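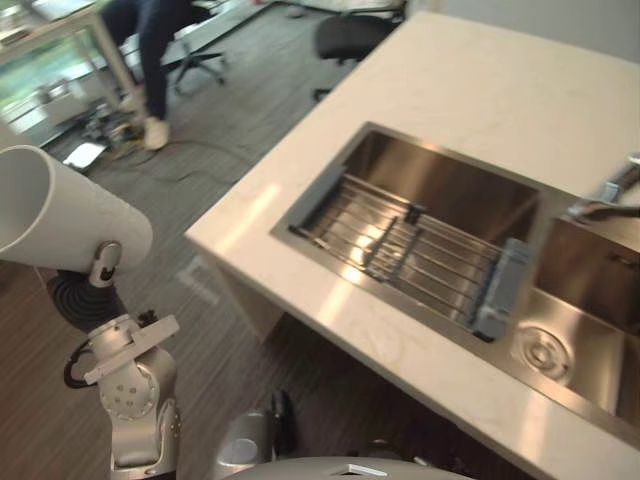

A screw is a nail that took the scenic route. A nail goes straight in, whack, job done. A screw goes round and round and round, takes forever, and then refuses to leave. Once you start looking for screws you find them everywhere: in door hinges, in eyeglasses, in the bottom of the toaster, under the chair you are sitting on. Even where there are no screws to see, there are often places made for them, like the small screw holes arranged in a circle on that round silver-gray joint. Somebody had to decide where every one of those went. We'll get to why a circle is such a popular choice, but first you need to know about hills.

The hill inside the screw

Say you want to get to the top of a steep hill. You could climb straight up, puffing and complaining. Or you could take the road that winds around and around it. The winding road is much longer, but each step is easier, and you complain less, which your family will appreciate.

A screw is a winding road wrapped around a metal pole. The raised line that runs around it is called the thread. It has nothing to do with sewing, although whoever named it was clearly thinking of something long and thin.

You can make one yourself. Cut a piece of paper into a triangle with one square corner. Color the long sloping edge with a marker. Lay one of the other edges along a pencil and roll the paper up around it. The colored edge will climb the pencil in a spiral. Congratulations, you have built a screw that can't hold anything together.

A long way to go nowhere much

Each time you turn a screw once, it moves forward by the distance between one bit of thread and the next. On a small screw that is hardly any distance at all. Suppose the gap is 2 millimeters. To move the screw 70 millimeters into a very thick plank, you would need 35 full turns. Your wrist will have opinions about this.

What you get in return for all that turning is strength. Your little twist, spread over a long spiral, becomes a big push in a straight line. It's the same trick that lets you squash something flat in a vise, or close a jar lid so firmly that an adult has to be called. (The jar lid is a screw too. It's just a short, wide one.)

Why it stays put

When a screw is tight, the thread presses hard against whatever is around it. Two surfaces pressed together like that don't want to slide past each other. This is called friction, and it is the reason your bookcase is still a bookcase.

Friction can lose, though. If something shakes a lot, its screws may slowly work themselves loose. That is why bicycles need checking, and why the Ferris wheel in the town of Idard is closed one morning every September while people go around it with wrenches. The children of Idard consider this deeply unfair. They would consider the other thing worse.

Back to the circle

Suppose you have a round lid to hold down and only one screw. Put it in the middle and the lid might spin. Put it near the edge and the opposite side might lift up. Put several in a ring, evenly spaced, and every part of the edge has a screw close by to hold it. No side gets left out.

There is a polite way to tighten a ring of screws. If there are 12 of them, you don't start at the top and march around like the hand of a clock. You do one, then the one across from it, then hop to another pair, tightening each a little at a time. Going straight around can make the lid tip, and a tipped lid leaks.

Righty-tighty, mostly

Most screws tighten when you turn them clockwise. People remember this by saying "righty-tighty, lefty-loosey," which works well until you're lying upside down under a table.

A few screws go the other way. The left pedal on most bicycles does, so that riding doesn't slowly unscrew it. If you ever find yourself pulling with all your might on a left pedal, try turning the other way before you blame the bicycle.

Screw hunt

Pick one room and look for screw heads. Some have one straight slot, some have a cross, some have a star, and some have a hole with six sides. Draw each kind you find. Jar lids and bottle caps are allowed. Taking things apart to look for more is not allowed, unless a grown-up has agreed to it and knows which thing you mean.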